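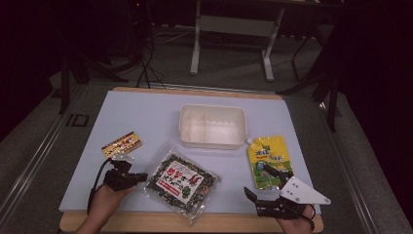 Packing practice with the hand-held grippers: tray, snack box, seaweed and the yellow pouch.

I've been on the packing side at Irnham for six years, and since August part of my shift has been spent teaching the job to a machine. A few people have asked what that's like, so I'm writing it down.

The work is simple enough. You hold a gripper in each hand and pack groceries with those instead of your fingers. The grippers record how you move, and the recordings go to Plikero, who are building the packing arms for our second line. By the end of last month we had 3,391 recordings on the books, and 1,822 of them were good enough to keep. The rest get thrown out, usually for a dropped item or a long pause while somebody thinks.

Bags are the worst. A box has edges and stays the shape it was when you picked it up. A bag of dried seaweed slides its contents to one end as soon as you lift it, and if you squeeze too hard you've got crumbs. With my own hands I don't think about any of that. With jaws I have to plan where to hold it, and my forearms know about it by lunch. Spout pouches are next worst, although Solange Jacquet on my crew is very good at them and won't say how.

There are 3 of us on it, and we swap out every hour. It's easier on the back than the line, and the pay is the same. I asked for a skills loading, as we're doing something that isn't in anybody's job description, and I'm still waiting to hear.

The question everyone has is what happens to the jobs. Ginevra Cattaneo, our shift manager, told us the second line will run with fewer packers and that nobody on a permanent contract will be let go. Casuals weren't mentioned. I brought that up at the meeting and was told it was being looked at. Quentin Sabatier has been casual for two years and is already applying elsewhere, and I can't blame him.

I don't hate the work. I've learned more about how I pack in a few months than in the years before. I'd like it in writing what the permanent people will be doing once the arms are going, and what training comes with it. Our next meeting is at 2 pm after the early shift, in the lunch room, and I've put both on the agenda along with the casuals.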